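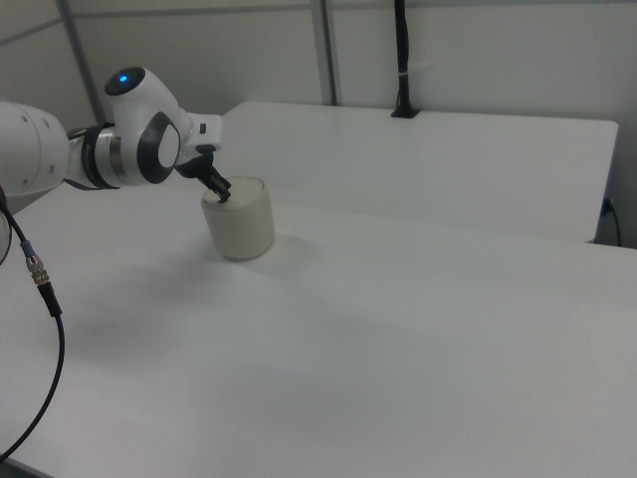 Limescale is the houseguest of the kitchen: it arrives a little at a time and then one morning it is living in your kettle. I rent a flat in Nedov, where the water is hard enough to chew, and over the years I have bought most of the products that promise to deal with it. The one I still use is citric acid, a bag of white powder that costs less than a sandwich. Decant it into something you can get your fingers right down into, like a cream-coloured cylindrical cup with an open top, and keep it well away from the sugar. Salamatu Bassey once did not, and her lemon drizzle is still spoken of.

For a kettle, boil 700 ml of water, switch off at the wall, add a heaped tablespoon of powder and go and do something else. It will fizz. Tip it out after half an hour, rinse twice, then boil a fresh kettleful and throw that away too, unless you like your tea with an edge.

Taps want a different approach. Soak a rag in the same mixture, wrap it round the spout and fasten it with a rubber band. It looks like a bandaged thumb. Leave for an hour, and keep it off marble, which it will eat.

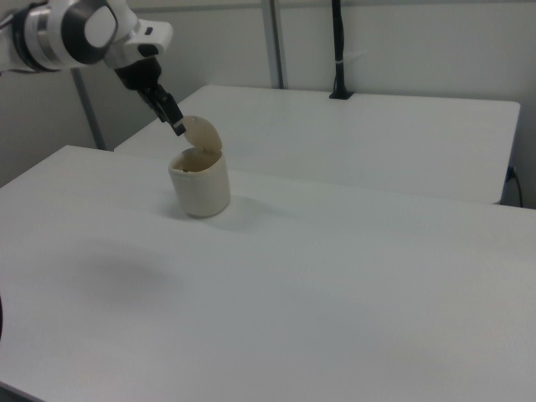
Small pot with a hinged lid, lid up.

Lids matter more than you would think. Citric acid drinks in damp air and sets like mortar, and I have gone at a lump of it with a screwdriver. A lid on a hinge can't roll under the cooker, but do shut it before the kettle boils.

Shower heads: sandwich bag, same mixture, tie at the neck, overnight. Remember it is there before you turn the water on.

Vinegar does all of this as well, if you don't mind the bathroom smelling of chips until February.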